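Workshop notes: small arm, old PC, fewer bent pins

These tips come out of a bench build at the Lukstead shared workshop: a Motar arm with a two-stage gearbox, a Merura gripper controller and a scrap desktop to practice on. The code is dull. Most of the lost evenings went into mounting, light and cabling.

Bolt the base down before tuning anything. A clamp creeps, and a creeping base looks exactly like a bad calibration. We used 16 mm plywood with a steel plate under it and went over the bolts again after 200 cycles.

Leave the board in its chassis. A bare board on a mat slides when a finger touches it. Screw the chassis to the bench through its own floor, power cord out, and ground it to the same point as the arm.

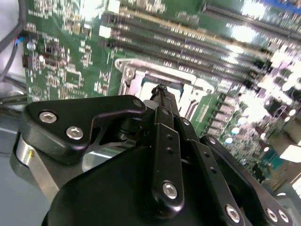 Glare is the commonest cause of a failed approach on a job like ours. A desk lamp aimed straight down is the worst choice, and a ring light is not much better. Put a sheet of drafting film between the lamp and the work, then lock the exposure on the darkest part you care about. Shiny parts need the most care: the metal frame around the CPU socket throws light back hard, and the tops of the capacitors wash out into pale circles. Take position from the memory slots instead. They are long, black and parallel, and edge detection holds on to them at a steep angle.

Limit finger force in the controller, not in the script. Ours is set to 28 percent. Socket pins do not forgive, so any move inside the retention frame runs at the slowest speed and stops on contact.

Mark the gripper screws with a line of paint. Small hex screws back out under vibration - a broken line shows it at a glance. Medium threadlocker only.

Tie cables back on the side the arm does not cross. Hook-and-loop, no zip ties.

Log every run. Run 1282 was the first on the Damasceno bracket, and without the log we would have blamed the bracket for an offset that dates from December.

Last updated 8 April 2025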